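Platos rosas: la galería del escéptico

Me pidieron opinión sobre la vajilla rosa pálido que ahora aparece en todas las tiendas. Yo no veía el motivo del entusiasmo y, después de una mañana con ella, sigo sin verlo del todo.
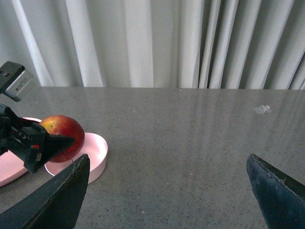
Una manzana roja y el rosa pastel de la vajilla. Lo mejor es la manzana.
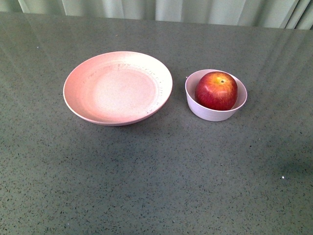 Plato vacío sobre la encimera gris moteada. El borde se abre un poco hacia fuera.

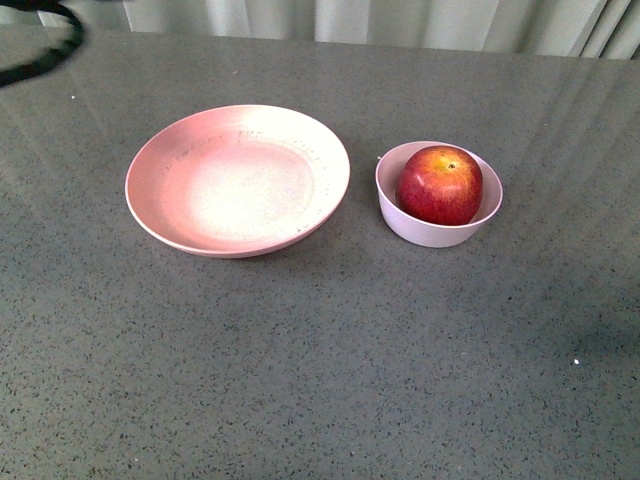

Rosa a la izquierda, casi crema a la derecha. ¿Degradado o efecto de la luz? No pondría la mano en el fuego.

Cotia, febrero

El catálogo de Ruken llama a este tono «rubor natural» y le da la referencia 406. De natural no sé qué tiene. Sobre el gris de la piedra, o de lo que imita a la piedra, el plato redondo se ve bien, lo admito, pero cualquier color claro se vería bien ahí.

Me interesan más las motas oscuras. Merle Te Moana, que vende la serie en Sodby, sostiene que son propias del material y que dan carácter. Puede ser. También podrían pasar por roces, y quien reciba el plato en casa tendrá derecho a preguntarlo. En la ficha no dice una palabra sobre ello, ni tampoco de qué está hecho exactamente.

Luego está el precio: 551 por el juego completo. Por casi la mitad, Hayes tiene platos blancos sin nombre poético, y llevo años comiendo en dos de ellos sin queja alguna.

¿Sirve para fruta? Claro. Para sopa lo dudo, con tan poco fondo. Me falta probarlo con tomate y con cúrcuma, que es donde suelen acabar las promesas de los colores claros. El miércoles me dejan otra vez la cocina.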